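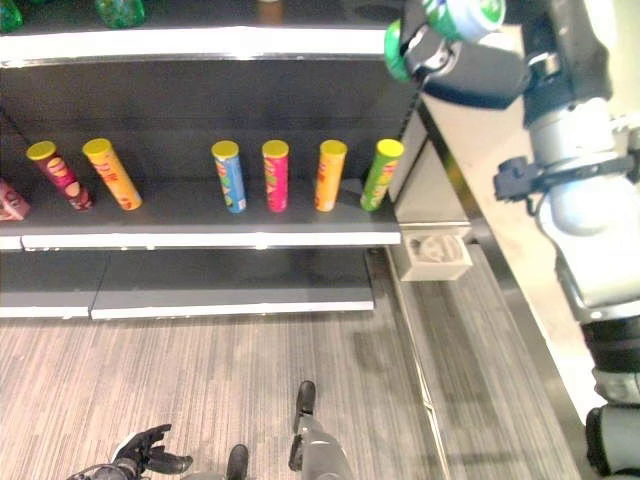
2021-12-08

Long evening in the drum workshop, mostly snares. Sherif brought the whole snare line in from rehearsal (cases and all, so you couldn't move by the door) and wanted them sounding the same before the winter show. Fair enough, but two of them had been tuned by ear by somebody in a hurry and the bottom heads were miles apart!

Started with number three, the one Yasmine plays. Took the top head off, cleaned the bearing edge, put a smear of wax on it and brought the lugs up a quarter turn at a time. The ring I was chasing was still there afterwards, so I swapped the strainer for the spare and it went. Old strainer is in the drawer with a tag on it. Please don't fit it to anything.

Tried the Clultance heads on the second bass drum as well. I like them, nice and short, but Lahcen thinks they'll vanish outdoors and he may well be right - we'll take both sorts out on the field and let Zineb listen from the back.

Marching side: Fouzia has changed the second move, so the basses now have 20 counts to get across where they used to have 30. That means bigger steps and more knocks on the rims. I've padded the outer hoops with felt for now, held on with black tape. Ugly, but it'll do until the proper guards come.

Stock: down to one pair of good mallets, key for the tenors still missing (who's got it?), plenty of lug oil. Sticks need ordering before March or we'll be borrowing again.

Next time: tenors, drum four, and that squeaky carrier.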